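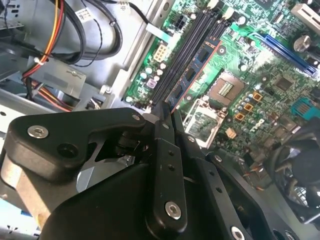 Workshop notebook, April, started just after lunch

Sourdough crackers, batch three of the rye discard lot. I am so pleased with these that I'm writing it up before the trays have even been washed.

Where we'd got to: the first batch was tough in the middle and burnt at the corners, and the second was lovely for an hour and then went bendy in the tin. Yufang thought the dough was being rolled while still too tight, and she was right. This time I mixed it before breakfast, wrapped it and left it alone until eleven. It rolled out like a dream! No springing back, no tearing, and I could get it thin enough to see the grain of the board through it.

What went in:

400 g rye discard, straight from the fridge, the Skamstead flour
205 g plain white flour, plus whatever was on the bench
Olive oil, three good spoons
Salt, a bit more than last time
Caraway in one half, nothing in the other

The discard was five days old and properly sour, with grey liquid on top that I stirred back in. Mahlet pours hers off. We should try the two side by side, as I can't decide whether the sharp edge on the plain ones comes from that or just from the age of it.

Oven set lower than before and the trays swapped over at the halfway point. 20 minutes in all, then door ajar with the heat off until they were cool enough to handle. I think the cooling in the oven is the real find of the day. Snapped one from the very middle of the sheet and it broke clean, with a proper crack that Italo heard from the corridor (he was in here fairly quickly after that).

Tasting notes, such as they are. Italo: caraway, no contest, wants them with the smoked cheese. Saron: plain, and thinks the salt is now exactly right. Me: caraway while warm, plain once cold, which I wasn't expecting at all. Maricica had one of each and asked if we could do a version with the toasted seeds from the Văduva loaf, and yes, obviously we must.

Things that went less well. Docking with a fork is slow and I missed a strip along one side, so that strip blew up into great hollow pillows. They tasted fine – rather good, in fact – but they won't stack. Scored the second tray with the pizza wheel before baking and those came apart neatly. The first tray I left whole and broke up by hand, and there's a lot of rubble in the bottom of the tin. I've kept the rubble for soup.

Also the brush is shedding again. Two bristles in the oil.

To do next:

Pour-off against stir-in, same jar, same day.
Half and half with the Trudberg wholemeal, if there's any left in the bin.
Toasted seeds, pressed in with the rolling pin so they don't drop off.
Leave a few in the tin with the lid on and a few in a paper bag, and please do not eat the ones in the bag. They're labelled.

Quarter past four. Tried one from the tin and it's still crisp. By this time batch two had already gone soft, so I'm very hopeful for the morning. Starter fed and back on the middle shelf, with the elastic band at the new level.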